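Comparing two robot hands fairly: a bench routine you can do in an afternoon

Filed under: Hands and grippers
Written by Heriberto Urrego

I get asked quite often which hand somebody ought to buy for their arm, and I always feel a bit of a fraud answering, as so much depends on what you want to pick up. What I can do is show you the routine I use when two hands turn up and I need to choose between them. It doesn't need any clever equipment (kitchen scales and a lot of shopping will do nicely), and by teatime you should have a page of notes that means something to you, even if it means nothing to the people in the sales department!

For this write-up I compared the Komari, a five-fingered hand driven by tendons, with the Plurnard, which has a small motor in each finger and is a good deal stiffer. Both were run from the same Marchuk controller, with the same person on the controls all the way through, namely me.

What you'll need

Two hands you want to compare, with the right wrist plates for your arm
A controller that can drive both without rewriting everything
A table with a cloth on it, felt if you can get it
A mixed lot of household things: boxes, bags, something flat, something round, something floppy
Kitchen scales
A notebook and a pencil

Step 1. Sort out the table

Please don't skip the cloth. On a bare, shiny top a light packet skates away the moment a fingertip touches it, and you end up testing the table. Felt gives just enough drag that things stay put, and it forgives you when a finger comes down a few millimetres too low, which it will. Pull it tight so there are no ridges, because a thumb will find a ridge every time and you'll spend the next ten minutes blaming your calibration.

Step 2. Choose things that disagree with each other

It's tempting to gather up a lot of tidy boxes. Boxes are lovely, any hand can pick up a box, and you'll learn next to nothing from them. Put in one or two so you have an easy grasp to come back to, then go looking for trouble. Crisp packets and snack bags are my favourites, as they change shape every time they're handled. A roll of tape lying flat is a good one too, with a rim you can hook or a middle you can reach into, and you'll find each hand has its preference. Something thin that lies close to the cloth will show up clumsy fingertips faster than anything else I know.

Weigh each item and write it down. Anything over 200 grams I leave for a second session, when I already know how the hand behaves.

Step 3. Warm up and zero

Open and close each hand fully a couple of dozen times before you take a single note. The Komari's tendons settle a little as they move and its first few grasps of the day are always its loosest. The Plurnard doesn't mind so much, but fair's fair, so it gets the same treatment. Then zero the fingers with the hand open and the thumb out. If you're using the Ruvaler plug-in on the Marchuk, it'll offer to do this for you, and I'd say let it, then check by eye anyway.

Set your grip force low to begin with. My controller runs on a scale up to 1,000 and I start near the bottom, going up only when something slips. If you start high you'll crush a packet, and a crushed packet is a different object from the one you weighed.

Step 4. Run the grasps

Take each object in turn. Approach, close, lift to a hand's width above the cloth, hold for a slow count, put it down again. Move the object a little and turn it before the next go. I keep the other arm parked with its hand open near the front of the table, well clear of the working side but ready if I want to steady something.

Score it simply. I use 2 for a clean lift, 1 for a lift that shifted in the fingers and 0 for anything dropped or missed. I did try a ten-point scale once and spent more time arguing with myself over sixes and sevens than I did lifting things.

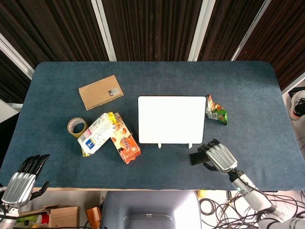 Right hand holding a small black object near the white board, left hand open at the front of the felt.

Small, rectangular things like that deserve a bit of extra patience. Try them with the fingers wrapped over the long side first, then with a plain pinch between thumb and fingertip, and score the two separately. The Komari was happier wrapping – it sort of folds itself round the thing – while the Plurnard pinched beautifully and was rather wooden about everything else.

Step 5. Swap and go again

Change the hands over, put the objects back more or less where they began, and repeat the lot. Have a cup of tea in between, I mean it. You get better as the session goes on, and the second hand will benefit from your practice unless you have a rest and then give the first one another short turn at the end.

Step 6. Read your notes

Look at the ones before you look at the totals. A hand that drops things cleanly may only want more force, but a pile of shifted grasps usually points to the fingertips or the thumb angle, and those take longer to put right. My Komari sheet had ones all down the soft packets until I brought the thumb in a touch, and after that I was much fonder of it.

For what it's worth, I've kept the Komari on the arm for general work and the Plurnard sits in its case for thin, fiddly jobs. If you mostly handle cartons you may well choose the other way about. Do send me your score sheets if you try this, with the object weights on, please, and a note of which thumb setting you used.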